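We use cookies to remember your preferences and measure how our pages are read. Accept | Manage settings

Reading time: 3 minutes

The jewellery that lives in a biscuit tin

Most people who own a jewellery box also own a tin. The box came as a present and has slots for rings. The tin once held biscuits or mooncakes, and it is where the jewellery goes.

A tin has a few things in its favour. It opens with one hand, it is deep enough for beads, and it can be carried to the bed or the table when you want to look through it. What it lacks is any kind of divider, so everything ends up touching everything else.

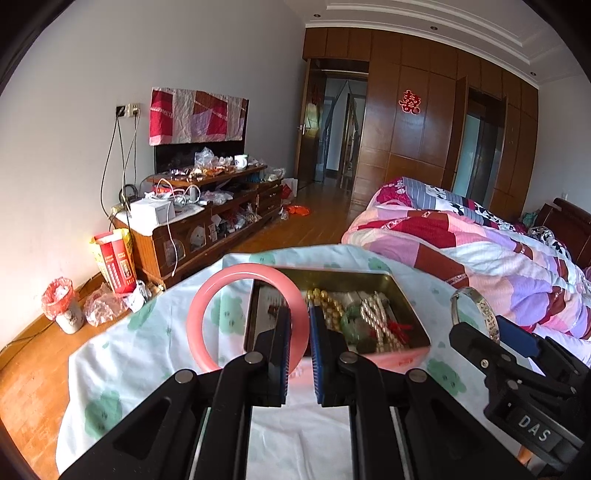

Bangles are the first thing to deal with. They take up the most room and keep their shape wherever you put them, so lift them out and lay a cloth on the table before you do. Engraved silver picks up tarnish in the grooves and wants a soft dry brush. Glossy bangles only need a wipe.

Pearly strands should come out next. If they have twisted together, lay them flat and work from the clasp end. Pulling from the middle tightens the knot and wears the thread. Girkik, a repair counter that restrung 971 necklaces last year, says most of them had snapped while being untangled.

Jade and other green stones can go back in beside beads, but keep them away from anything with a sharp catch. Red cord and tassels shed dye when damp, so let them dry fully before the lid goes on.

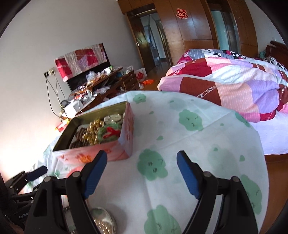

Wooden prayer beads are best coiled at one end and left alone. They don't like polish, and perfume dulls them. Gold-coloured beads can sit in a heap without much harm, though a small cloth bag stops them working their way under everything else.

Small lidded pots are useful for earrings and loose clasps. Drurulari sells a set of 27, far more than one tin will hold. An old face cream pot, washed out, does the same job.

Go through the tin once a year. December suits, when the bangles are coming out anyway.

Related
How to wash a patchwork quilt
Fliseck's folding table, tested
Restringing beads at home
Five uses for an empty tea caddy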